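Home | Files | Notes | Changelog | Contact

# Siltulcombe Parish Recipes – README

Hi, and thanks for downloading! This is a little dataset of old household recipes that I typed up from two handwritten kitchen books, one from the Wustum side of my family and one that came in a box lot from an estate sale near Lindsay. I started it on paper, moved it into a spreadsheet, and then a few people asked for a copy, so now it has a README.

Version 2, last touched 09/02/2021. 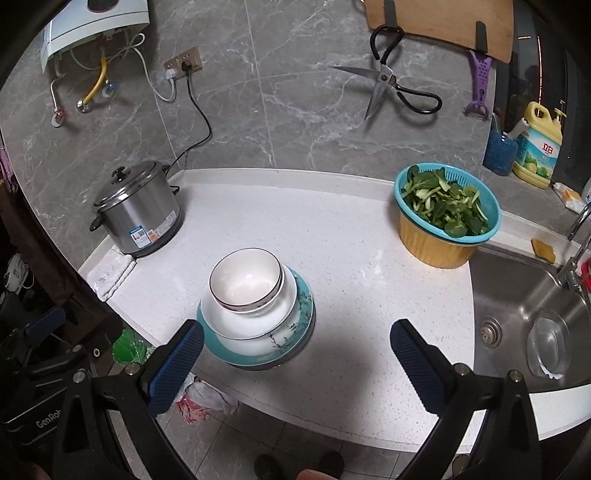
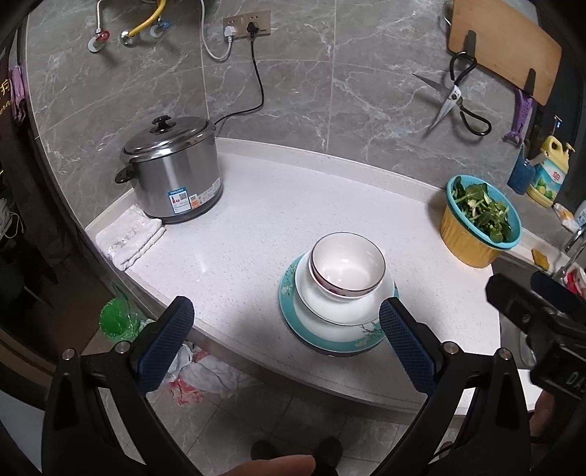
Dishes stacked on a white speckled counter.

**Do I need to know anything about old cooking to use this?**

You can jump right in with no background at all. Every recipe has a plain modern summary next to the original wording, and the odd words (there are a lot of them, bless these people) are explained in glossary.csv.

## What you get

- recipes.csv – one row per recipe, 370 rows
- ingredients.csv – one row per ingredient line, linked by recipe_id
- glossary.csv – old words and what I think they mean
- skipped.txt – pages I gave up on, mostly water damage and one very long sermon

Everything is UTF-8 with commas. If you open it in a spreadsheet program, please import it as text, or your fractions will turn into dates. I lost a whole evening to that one!

## The columns in recipes.csv

- **recipe_id**: starts with W for the Wustum book or L for the Lindsay book, then a number
- **title_original**: exactly as written, spelling and all ("Goosbery Fool" stays "Goosbery Fool")
- **title_modern**: my cleaned-up version
- **text_original**: the full recipe, with line breaks taken out
- **summary**: my own words, a sentence or so
- **type**: pudding, preserve, meat, drink, remedy, or other
- **page**: page in the book, blank if the corner is gone
- **sure**: y, n, or m for maybe

Please look at that last column before you do anything serious. When the handwriting beat me I put an n, and when I had a decent guess I put an m. The L book is much worse than the W book, as whoever kept it wrote tiny and crossed things out on top of other things she'd crossed out.

## How old is it?

The Wustum book has 1720 written inside the front cover, but the recipes are in at least two different hands and I don't think they're all that early. Some could be a good bit later. The Lindsay book has no year in it anywhere that I've found. So I didn't make a date column – I'd be making it up, and then somebody would put it in a chart.

## Measurements

I left the amounts alone. "Butter the size of an egg" is in there as "butter the size of an egg," and I'm not going to tell you how many grams that is. There's a qty_guess column in ingredients.csv where I tried to turn pints and pounds into cups and ounces for the recipes I've cooked myself, and it's empty for the rest. The pints are a headache. Some pages only make sense with a bigger pint than the one I grew up with, and the custard on W-041 comes out like soup either way.

## Please don't eat the remedies

Rows marked remedy are there for reading only. A few call for things that will make you properly sick. Same goes for the preserves – the old jam methods don't seal anything safely by modern standards, so use a current canning guide if you want to put jars on a shelf.

## Known problems

- Seven of the L recipes run on from a page that's missing, so they start in the middle.
- "Mace" and "mice" look the same in one of the hands. I've gone with mace every time.
- The type column is only my opinion. Is a posset a drink or a pudding? I said drink.
- The Skellholm cake is in there twice, once in each book, with different amounts. I kept both on purpose, so please don't remove it as a duplicate.

## Using it

Do what you like with it, including printing it or selling a cookbook made out of it. A mention would be nice. If you spot a bad reading, send me the recipe_id and what you think it says, and I'll go back to the page and squint at it again. The next round of fixes should go in sometime in March.

Contact: use the form on the Contact page | © Siltulcombe Parish Recipes | Back to top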